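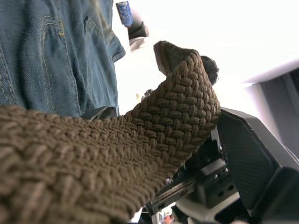 *Page last changed: 2nd April*

## Hanging a road over the Zuvcombe narrows

The Wenum is 600 meters wide at Zuvcombe, and the ferry takes 88 cars at a sailing. The two schemes now on the table would replace it with a fixed crossing, and they differ mainly in where the load goes.

Pivodix proposes a suspension span with four lanes. Its main cables would each carry 2722 parallel wires, packed tight and wrapped against damp. The deck hangs from them, and the pull ends up in anchor blocks on either bank. The east bank is sound rock. The west bank is river clay over gravel, so the block there has to resist sliding by weight alone, and it accounts for much of the concrete in the bid.

Baláž prefers a sunken tube. Sections are cast in a dry dock, floated out and lowered into a dredged trench. Wind stops mattering. Silt does not: the November floods move the river bed, and the trench must stay open between placements.

Test borings on the west bank stopped short of the gravel at two of the 4 planned points. Until those are redrilled, neither price can be checked. The ferry lease has been extended to cover the gap.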